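About us

Hello, and thanks for clicking. I'm Jaruwan Kaewmanee, and I run the Vendcombe shared workshop with Selina Berchtold. If you've wandered in looking for the pottery people, they're the next door along and they're lovely.

We started with five members and one decent vice. There are 71 of us now, which I still find a bit startling when I do the membership list in March. Some come to mend chairs, a few come mainly for the kettle, and a good chunk of us have got completely hooked on building robots. I'm one of them. I'd never soldered anything before I was forty, and my first joint looked like chewed gum, so please don't think you need to know things before you turn up!

Our big shared build is an arm called Pisten. Selina picked the name and won't be talked out of it. It's our fourth go at an arm (Zhong was the one before, and bits of Zhong are still holding up the paint shelf) and the plan is for it to pick things up, turn them over and put them down again without any of us shouting at it.

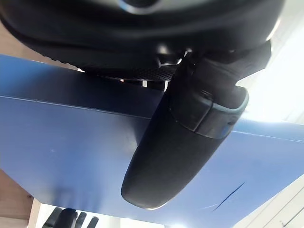
Fingers are what we argue about most. You can spend weeks on motors and then find the whole lot comes down to the shape of a fingertip. Selina likes a long finger with a smooth round end, and I've come over to her side, mostly. The blue panel under the fingertip has picked up its share of scuffs and I wouldn't swap it for a new one. A black finger against bright blue is dead easy to see, and when you're peering at the gap at nine in the evening with tired eyes, that matters a lot.

The software side is a thing we call Zuvota, written by members over a great many cups of tea. It's at version 156 because we bump the number for everything, even spelling. If you like code and don't like sawdust, there's a warm corner by the radiator for you.

You don't have to join to have a look round. Come on an open evening, any time after half past six, and ask whoever's nearest – we all like talking about it far too much. Under-16s are welcome with a grown-up. Bring closed shoes, and a mug if you're fussy about mugs.

Recent from the workshop
Pisten: what we changed over the winter
Saying goodbye to Zhong (most of it)
Zuvota for beginners, with Selina
How to book the big bench
Wanted: offcuts, screws, biscuits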